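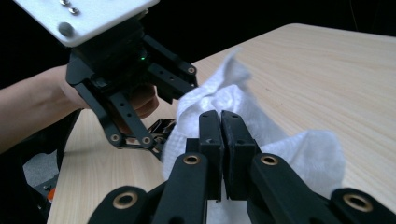 Nunstead will tighten its rules on what households may put down the drain after a review of sewer blockages in the town's older districts. The review, prepared for the town utility by the engineering office Ruchti, covers the gravity sewers east of the rail line and the four pumping stations they feed. It separates the material pulled from the network into grease, paper products, woven textiles and nonwoven textiles. A white towel lying crumpled on a tabletop belongs to the woven group, along with dishcloths and cotton rags. Woven items make up a small share of the recovered mass but are listed as the cause of the longest pump outages, as they wrap around the impeller shaft and have to be cut away by hand.

The utility logged 887 blockage callouts in the review period. Of these, 41 involved a full shutdown of a pumping station, and 12 led to an overflow into a storm channel. The remaining callouts were cleared by jetting from the nearest manhole, usually within one shift. Station 4, at the low end of the network, had more shutdowns than the other three stations combined.

Ottilie Mayrhofer, head of network operations at the utility, said the station was designed for a flow with far less fiber in it. "The pumps are inside their rated duty and the wet well is the right size. The solids load is different from the one in the design documents," she said. "We can change the impellers, and we will, but a semi-open impeller costs us efficiency every hour it runs."

Under the new rules, which take effect in September, the list of prohibited items will no longer depend on product labeling. The current ordinance exempts any product sold as flushable. The revised text bans all nonwoven sheets regardless of the claim on the pack, with toilet paper as the only sheet product allowed. Businesses with a trade discharge permit will also have to keep a closed waste bin in each restroom stall. Existing permits will be amended at renewal.
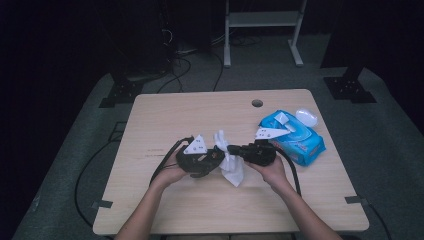 Ruchti based the change on a series of bench tests carried out for the review. Samples were placed in a slosh box with tap water and drained through a perforated plate at fixed intervals, and the retained material was dried and weighed. Toilet paper passed the plate almost completely at the first interval. Wet wipes, the crumpled white sheets that come in soft packs like the glossy blue one on the table, kept most of their mass to the end of the test when made with synthetic fiber. Cellulose wipes gave mixed results, with some samples breaking down and others forming ropes that held together under hand tension. The report notes that a slosh box is more aggressive than a gravity sewer at low flow, and that the results should be read as a best case.

Thaddäus Zaugg, who led the work at Ruchti, said the mixed results were the main argument against a rule based on fiber type. An inspector looking at a mat of material in a manhole cannot tell one wipe from another without a lab test, he said, and a rule that needs a lab test would not be enforced.

The report also compares three options for Station 4. The first is a coarse screen upstream of the wet well, with manual raking. The second is an inline grinder. The third keeps the present layout and replaces both duty pumps with Hekutano units that have a semi-open impeller and an automatic reverse cycle, triggered when motor current stays above a set limit. The report recommends the third option on whole-life cost. It advises against the grinder on the grounds that shredded synthetic fiber tends to re-form into mats downstream, where it has caused trouble at the aeration tanks of the Gultov treatment plant.

Gultov takes all of Nunstead's wastewater under a shared service agreement. The plant's operators have asked for monthly figures on screenings from each contributing network – wet weight, dry weight and the date of collection – and the utility has agreed to supply them once the new pumps are running.

Work at Station 4 will be done one pump at a time so that the station stays in service. Temporary bypass pipework will be laid along the access road, and night work is limited to the changeover itself, starting at 10 p.m. Residents on the adjoining streets will be notified by letter. The revised ordinance text and the full test tables are available at the utility's front office.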